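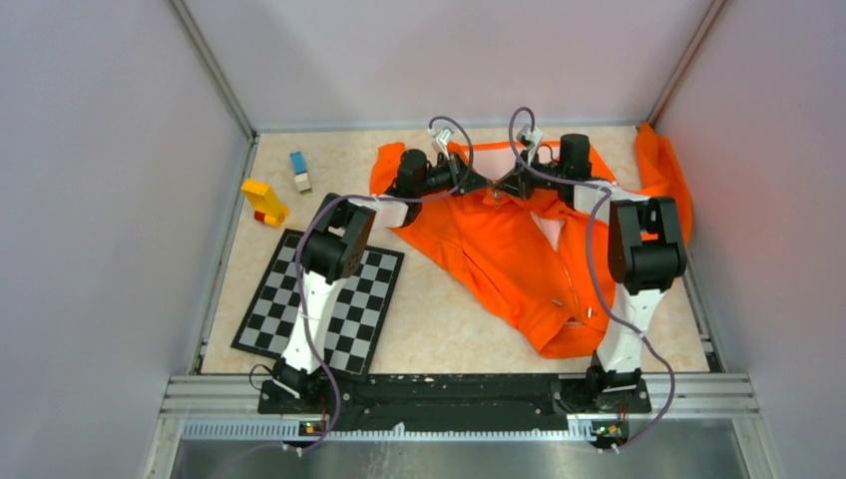
orange on beige, collar end at the top 🍊

ok closet thread, because I've been at this since breakfast and I have opinions now

1/ I own a lot of orange. I didn't plan it! You buy one thing in April because it looks like summer and then every store on earth knows what to show you. My drawer looks like a traffic cone exploded in it.

2/ Orange is also the worst color to wash with anything you love. I had a white pillowcase. I now have a peach pillowcase. (It's kind of pretty. I kept it.)

3/ So oranges get their own load, cold, inside out. I use the unscented Cillimix powder, half of what the scoop says. The full scoop left chalky streaks on everything dark and I was rinsing stuff in the tub at midnight.

4/ Folding. I do anything with a collar the same way every time: collar away from me, front side down, flatten with both hands from the middle out. THEN think about sleeves. If you go straight to the sleeves you're folding wrinkles into it and they stay there till you wear it to something important.

5/ Sleeves come in toward the back, sides follow, bottom comes up to just under the collar. Flip. If the collar looks smooshed, run a finger along the inside and it pops back up.

6/ My sister folds in thirds so they stand up in the drawer like file folders. I've tried it. Mine fall over as soon as I take one out and then the whole row goes down. Maybe my drawers are too deep, idk

7/ A hard flat surface beats the bed, I will fight about this. The bed is squishy, the comforter bunches up, and then the cat arrives. A plain beige surface is great with bright stuff too, you can see every little crease.

8/ Someone asked about drawer dividers: I have the Wotis fabric ones, the gray set. They're fine? The long ones sag a bit. I stuck cardboard from a cereal box down the sides and they've behaved ever since.

9/ Also took a bag to the Jamell resale counter. They gave me $21 in store credit and I walked out with a jacket. It's rust. RUST IS NOT ORANGE, do not start

10/ Things I'm keeping even though I never wear them: the striped one from college, the one with the bleach dot on the hem, and a linen thing that needs ironing if you so much as look at it. I'm giving the linen thing one more summer.

11/ Still to do: socks. There's a whole grocery bag of single socks on top of the dryer and I keep walking past it like we haven't met

12/ going to get a sandwich, send me your sock systems please, I'll read all of them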